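We use cookies to remember your settings. Accept | Manage

Nurnuvham project: progress report to the Wikström fund, second period

Submitted by Baltasar Barroso

You asked for a plain account of where the software stands. Most of it runs. I am less sure than I was last period that all of it is worth running, and I would sooner say so now than in the final report.

Recording and tooling

The recording software is the part I trust most. It takes the head camera and the two hand-held grippers, lines up their clocks, and writes one file per demonstration. In the first period we lost files whenever one stream started late. That has been fixed, and the fix has held through 571 recorded demonstrations of the tabletop tasks. The proposal promised 600, so we are short, and I don't propose to rush the rest just to hit the number. A good part of what we recorded early on has poor timing, and adding a few more clean files won't repair it.

Clock drift between the grippers and the camera used to be the main complaint. We now reject any file where the drift goes over 60 milliseconds. I picked that limit by looking at plots. There is no theory behind it, and I would be glad to see someone test it properly before we put it in a paper.

Perception

We switched to the Ikura segmentation model in February. The demo was impressive. On our own recordings it does well with the table, the hands and anything large and plain. It does badly with small food pieces in a pile. The mask for a heap of cereal changes shape between one video frame and the next even when the heap is still, and the planner then believes that something has moved. Smoothing over 5 frames hides the flicker but also hides the start of a real pour, and the start of the pour is what we need to catch.

The second weak spot is the bin. Our state label for the lid has two values, open and closed. The classifier gets the clear cases right. When the lid is partway up it picks one or the other with high confidence, and I have stopped reading anything into the confidence score. Adding a third value is easy in the code. Going back over the old labels is slow, and it hasn't been started.

Planning

Plonex is the planning layer we said would join the learned skills together. It does join them, on paper and in the simulator. What I can't show you is that it beats a fixed script. For a task with a bin, a container and a cup of cereal, a script has very little to get wrong. The argument for Plonex has always been that it recovers when a step fails. We have not yet built a test where steps fail in a controlled way, so the claim is still only a claim. I have asked for it to be left out of the summary on your website until that test exists.

Control

Little to report. The control loop is stable at the speeds we use, which are slow. The gripper-opening signal from the hand-held units is still noisy near the fully closed position. For a paper cup this matters more than we expected: a small error in opening is enough to squeeze the cup or let go of it. We filter the signal, and the filter adds a delay that the learning code then has to put up with.

Next period

- Build the failure test for Plonex before any more planner features.
- Relabel the lid state, starting with the newest files.
- Try a plain pixel-change measure for the cereal next to Ikura, and keep whichever is better.
- Rerun training without the early files that have poor timing.

No change to the budget. I do ask that the public demonstration be moved back until the first item is done.

Recording on the cereal task, lid open in the first view and shut in the second:
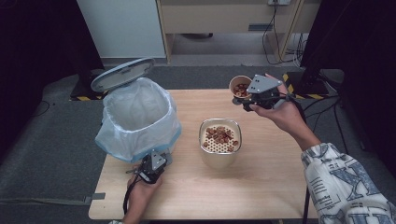
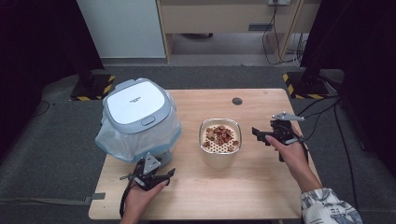 Iñaki Olmedo read the draft and thinks I am too hard on the planner. In his view a fixed script would have been rewritten by hand every time the table layout changed, and that cost never shows up in a comparison. He also wants the drift limit loosened, on the grounds that we are throwing away files the training code could handle. On the flickering masks he agrees with me, and would drop the smoothing today. We have not settled the first two points, and both will be on the list for the next call.

Shares: 5 | Comments: 0

Related items
Nurnuvham: first period report
Notes on clock drift in hand-held recording
Ikura on small objects: early results
Wikström fund: reporting rules for software projects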